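Shop and Bench Safety Checklist for the Geometry Models Unit
Farngate Maths Workroom – with comments from the people who use it

This is the list we go through before each group comes in to cut, fold and balance their solids. It has grown a fair bit over the years, and the comments under each item are from whoever was on bench duty and had something useful to add (or just something to get off their chest). Please tick as you go, and write in the margin if something isn't right. A tick with a grumble beside it is worth more to me than a row of tidy ticks.

– Sheyla Yupanqui, unit coordinator

PART A: BEFORE THE GROUP ARRIVES

1. Craft knives counted out of the drawer and the number written on the whiteboard.
[ ] OK [ ] Needs attention
Comment (Jenő): I know we all think we'll remember the number. Please write it up anyway, and nice and big, so the students can see it too. They're very good at keeping us to it.

2. Blades snapped or changed where dull.
[ ] OK [ ] Needs attention
Comment (Réka): A dull blade wanders off the line on heavy card, and then you have a hexagon with one sulky side and a student pressing much too hard. Old blades go in the screw-top tin and never loose in the bin.

3. Steel rulers straight, with the cork backing still stuck down.
[ ] OK [ ] Needs attention
Comment: Two have lifting cork at the end. They're fine for measuring, so I've put tape on them and moved them to the drawing table. Don't cut against them, please.

4. Hot glue guns: cords whole, stands under them, one gun to a power point.
[ ] OK [ ] Needs attention
Comment (Nicanor): Pull the trigger once before class to clear the nozzle, over the tray. The grey one with the Clorton sticker drips when it's lying on its side, so keep it upright in its stand or leave it in the cupboard.

PART B: CUTTING AND FOLDING

5. Nets scored before folding, with the knife held away from the other hand.
[ ] OK [ ] Needs attention
Comment (Réka): The dodecahedron is the one to watch. All those little tabs! People get to the last pentagon, they're tired, and they try to trim a tab while holding the whole thing up in the air. Everything goes flat on the bench for trimming, even if it means squashing it a bit and puffing it out again afterwards.

6. Compass points capped when not drawing.
[ ] OK [ ] Needs attention
Comment: We've lost most of the caps, so a bit of cork or a blob of putty will do nicely.

7. Wire for the skeleton polyhedra cut with the ends pointing down, safety glasses on.
[ ] OK [ ] Needs attention
Comment (Jenő): Glasses for the neighbours as well as the person cutting. I'd also like to see the offcuts swept up as we go, as they have a way of finding socks.

PART C: THE BALANCING STATION

8. Plumb line and bob tied on with a proper knot, hook firm in the wall.
[ ] OK [ ] Needs attention
Comment (Nicanor): Give the hook a good tug each morning. It's holding well, but it does cop a lot of swinging when the younger ones are finding where the medians cross.

9. Heavy solids (the 1,772 g brass cone and the 1,225 g cylinder) kept on the low shelf and carried with both hands.
[ ] OK [ ] Needs attention
Comment (Sheyla): I do love letting people feel the difference between the two. Sit down with them at the bench, though, and keep toes tucked under the stool. The cone rolls in a circle when it's put on its side, so tuck a beanbag against it.

10. Work surfaces level, clear of grit and fit to lean on.
[ ] OK [ ] Needs attention

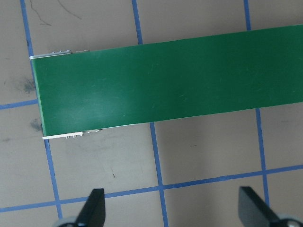

Photo: Rozália Bozsik

Comment (Rozália): Run your palm lightly over every surface before you set a triangle down on it. Old glue is the usual culprit, and a bead of it will tip a card shape just enough to make a student doubt perfectly good working.

PART D: PACKING UP

11. Knives counted back in against the whiteboard.
[ ] OK [ ] Needs attention
Comment: Nobody leaves until it matches, and that includes the adults.

12. Glue guns unplugged and left on the tray to cool for the full wait on the card.
[ ] OK [ ] Needs attention

13. First aid box checked and topped up.
[ ] OK [ ] Needs attention
Comment (Réka): Down to 5 fingertip plasters at the end of June. I've asked Szekeres for another box and will chase it up.

14. Finished models moved off the walkway and onto the window ledge.
[ ] OK [ ] Needs attention
Comment (Jenő): The big icosahedron can go on top of the cupboard if two people lift it. It's light, but you can't see your feet behind it.

Checked by: ____________ Time: ________

Completed sheets go in the blue folder by the door, and anything marked "Needs attention" should come to Sheyla the same afternoon.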